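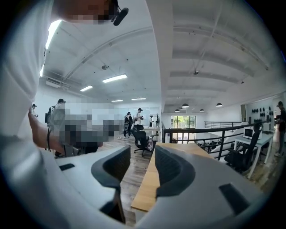

Tarar Community Help > Visits and Events > Demonstrations

Arranging a demonstration morning for hand-held grippers in an open-plan office

Posted by Isent Outreach Office, August 2020

Our office has been asked to host a demonstration of hand-held gripper tools for visitors from local schools and businesses. The event will be held on the upper floor, which is a working office with desks and a railing along one side. We expect 18 visitors in each group. The presenter will wear a clip-on microphone and will speak while handling the tool. We would appreciate guidance on three matters: how large a group may reasonably stand near the presenter, whether visitors should be permitted to hold the gripper themselves, and whether desks in the same room may remain in use during the talk.

Posted by Jandgate Visitor Services

We held a comparable open day in February and received 195 visitors over the course of the day. The following is based on that experience.

Group size. Eighteen is too many for a hand-held tool. The fingers are small, and persons in the third row see only the presenter's back. We reduced our groups to 13 and asked visitors to change places halfway through the talk. If your numbers cannot be reduced, divide each group and run the talk twice.

Handling. Visitors should be permitted to hold the tool, and in our case it was the part most often mentioned on the comment cards. Place it on a table between turns and have a member of staff pass it to each visitor. Loose sleeves and lanyards should be kept clear of the fingers. Please confirm with the supplier that the model you have been lent may be operated by the public - our agreement with Braltau required written permission, and this took longer to obtain than we had planned.

Desks. Staff may remain at their desks if they have agreed to it beforehand. Monitors facing the visitors should be locked or switched off. Chairs ought to be pushed in along the route to the railing, and bags should not be left on the floor.

Posted by mezzanine_user

Check the microphone battery. Ours failed in the second session and the presenter had to shout.

Posted by Braltau Training Desk

The reply from Jandgate Visitor Services is sound. On the subject of objects for the demonstration, we recommend items of different shapes and firmness, such as a sponge, a cup and a rolled towel. Glass should be avoided. Allow each visitor two attempts with the same item, as the first is usually spent learning how far the fingers close. A spare set of finger pads should be kept in the room.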